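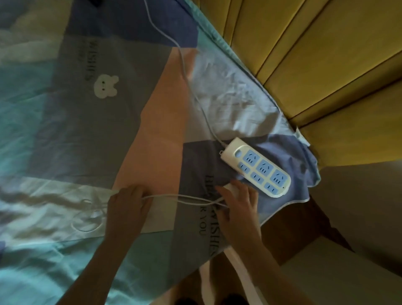 Bilal Haddad objects that a kit sold for household manipulation should be judged on flexible items first, and that rigid ones flatter the hardware. The objection is taken up in Section 3.

Unit 3. Evaluating the Sunden demonstration kit

The Sunden kit is offered by Nundmont as a head camera, a recorder and an annotation license. The base license covers 300 clips. The extended license covers 2000. Clips are plain video with no joint data, so hand pose must be estimated afterward.

Review criteria: time alignment, visibility of both hands, label consistency.
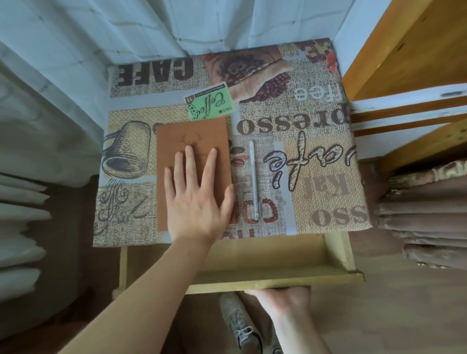 Time alignment is checked before the other two criteria. A clip that fails it is dropped from the set and is not relabeled. Our copy of the set holds 1021 clips after this step.

Section 3. Cables and cloth change shape under contact, and a single grasp label describes them poorly. Koyama's notes propose a separate label for each hand. Use her scheme in the lab.

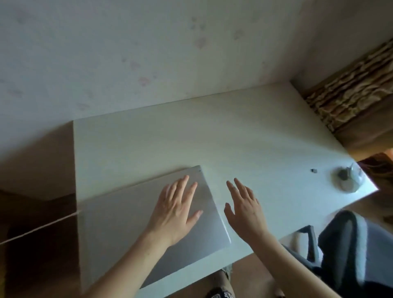
Can the kit be used to train a gripper policy directly?
Only after retargeting. Human finger poses must first be mapped to the gripper's own range of motion.

Reading for the lab: Sunden manual, chapters on export and labels.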